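Audio Recording Basics
Unit 4 handout — Microphone placement for spoken voice

Please read before the July session. Bring your own closed headphones if you have them. The studio at Fisstead has only a few pairs, and the cable on one of them is not reliable.

1. Why placement comes first

Students often ask me which microphone they should buy. I prefer to speak first about where the microphone stands. A modest microphone in a good position will give you a usable voice track, and you can't repair a bad position later with the equaliser. In the Dorwood exercise from last term most of the weak recordings had the same fault: the speaker was too far away, and the gain was raised to compensate. We then heard the room more than the person.

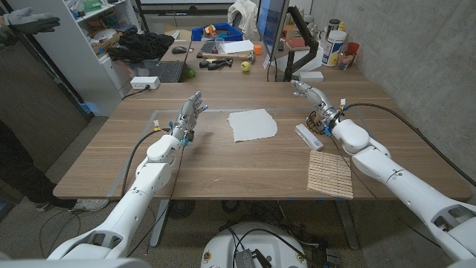
Distance is measured from the lips to the grille. For a cardioid microphone begin with 25 cm and listen. Closer than this, the low frequencies increase (the proximity effect), and the breath becomes audible. Next look at what lies under the microphone, as the sound reflects from any hard surface and arrives a little late at the capsule. A long wooden table like this one is a typical case, and the single sheet of paper lying on it will do nothing for the reflection. Use a folded blanket or a thick towel, and put it between the speaker and the microphone stand. The reflection gives a hollow colour to the voice, which is called comb filtering.

2. The angle

Turn the microphone slightly off the axis of the mouth, 30 degrees is a good start. The plosives (p, b, t) send a stream of air straight forward, and with this angle the air passes beside the capsule. A pop filter is still recommended.
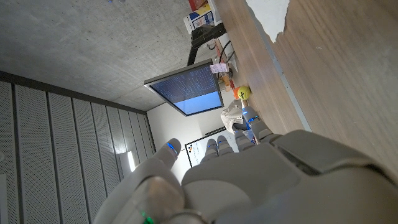
Berwyn Samuel objected to this in our last session, saying that with his dynamic microphone the voice became dull as soon as he turned it, and that he would sooner stay on axis with a foam windshield. He has a point. Many dynamic microphones lose their high frequencies off axis more quickly than a small condenser. If you work with a dynamic, try 15 degrees first and compare both takes at the same loudness. It is important that the loudness is the same, otherwise you will simply choose the louder one.

3. More than one speaker

With two speakers at one table we use the 3:1 rule. The distance between the microphones should be at least 3 times the distance from each speaker to their own microphone. So if you sit at 25 cm, the second microphone stands 75 cm away or more. When this is not possible, place the speakers opposite each other, so that each microphone has its rear side to the other person.
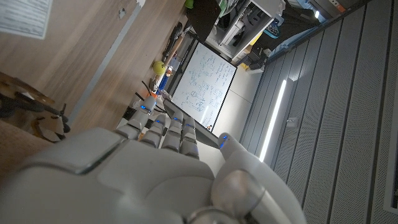 Fig. 3. Robotic hand from behind, with small blue lights on the fingers and thumb.

4. Setting the gain

Ask the speaker to read a text in their normal voice, then one sentence louder. The peaks of the loud sentence should stay under −10 dBFS. Do not ask for "one, two, three" — people count in a much quieter voice than they talk. We will use the Rees reading passage for this. Please write your gain position on the session sheet, so you can return to it after the break.

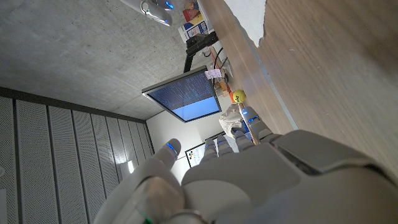 Fig. 4. Robotic hand, thumb standing apart from the four fingers.

5. Homework

Record the first paragraph of the Trurov text in two positions, on axis and turned. Keep the distance the same in both. Save as WAV, 24 bit, 48 kHz, without any processing. Add a short note on which one you prefer and what you hear in the sibilants. Hand in both files by noon on the day before the next session.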